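An Afternoon at Prandden's Open Day

10 Dec 2021

The invitation said "dress warmly, light refreshments", and I can vouch for the first half. Prandden has the top floor of a former glove works in Horstead, reached by a goods lift that takes six people or one person with a pushchair. I took the stairs with a man who had come for the architecture and was furious by the second landing.

I should say why I went. I run evening classes in furniture repair, and for two years now somebody in every group has asked me whether a robot will be doing this soon. I have been answering "no" with great authority and no evidence. It seemed time to get some, one way or the other, and the tickets were free.

The day was arranged as a trail, with yellow tape on the floor. First stop was a talk, standing. The firm doesn't build arms, it teaches them, and it has two ways of going about it. In the first you take hold of the arm and move it through the job while it keeps a record of where every joint went. In the second you stay out of its way and work it from a pair of hand controllers. Either way the result is called a demonstration, and a robot wants a great many of them. They had set themselves 1000 for one job alone, and had started in November. The job was putting small things into larger things.

We were allowed a go at the first method on an arm called Neves, which has a sort of handle near the wrist and less resistance than my garden gate. The task was to pick a wooden block out of a tray and put it in a different tray. I did it in 19 seconds and was rather pleased, until I was shown my run played back. Every hesitation was in there. At one point I had evidently changed my mind about the tray. The arm repeated this faithfully, changing its mind at exactly the same spot, and a child behind me asked what was wrong with it.

The remote control bench was harder. The controllers came from Stutano, whose name was on the box they were kept in, and you squeeze a trigger to close the fingers. There's a small delay, which the guide said you stop noticing after 50 tries. I was given three. What you miss is any feeling in your own hands. I have spent my working life finding out whether a joint is loose by wiggling it, and with the triggers you get only what your eyes tell you. I put a block down half an inch above the table, from where it made its own arrangements.

After that came the part of the trail where the regular staff do it properly, and where the lighting had been given over to someone with a fondness for purple. They vary the lights on purpose, so that the robot doesn't learn to manage only on a bright morning. They vary the clutter for the same reason. I have been in nightclubs that were easier to read a menu in.
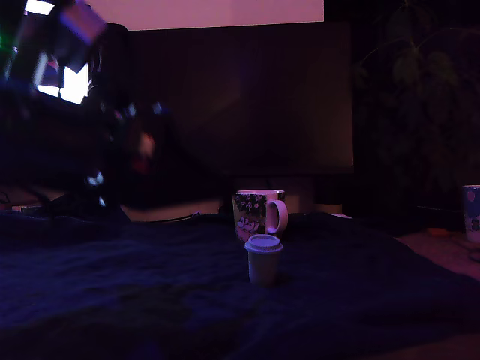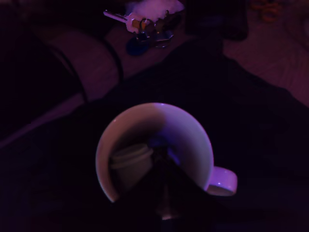 Mugs and small cups, by purple light.

My own classes begin in much the same way, with a dull job done over and over, and it was the dullness I recognised. A good operator at Prandden gets through 60 demonstrations in a shift, and the skill is in doing them calmly. You don't want flourishes, as the robot will copy the flourishes. I was especially taken with the view from over the mug, with the gripper reaching down inside it and a bunch of keys lying on the far side. A mug is an awkward place to work. The walls are close, there's little room for fingers of any sort, and in that gloom the bottom of it is mostly shadow. I spend a whole evening each term teaching people to get a clamp into the corner of a drawer without marking the sides, and the faces they pull are the faces I saw on the visitors having a try.

Questions were taken by the tea urn. Somebody asked what happens to the bad demonstrations, and was told that some are thrown out and some are kept, on the grounds that a robot which has only ever seen things go well has no idea what to do when they don't. I wrote that down for my Tuesday group. I also asked about chair repair. The guide considered it politely and wanted to know whether the chairs were all the same. I said no two were. He said in that case I was probably all right for a bit, and passed me a biscuit.

The lift was working by the time I left, but there was a queue for it of about a dozen people, so I walked down. The next open day hasn't been fixed. If you go, wear a jumper, put your name down for the hand-guiding as soon as you arrive, and park behind the bus station, as the spaces outside are all permit only whatever the leaflet says.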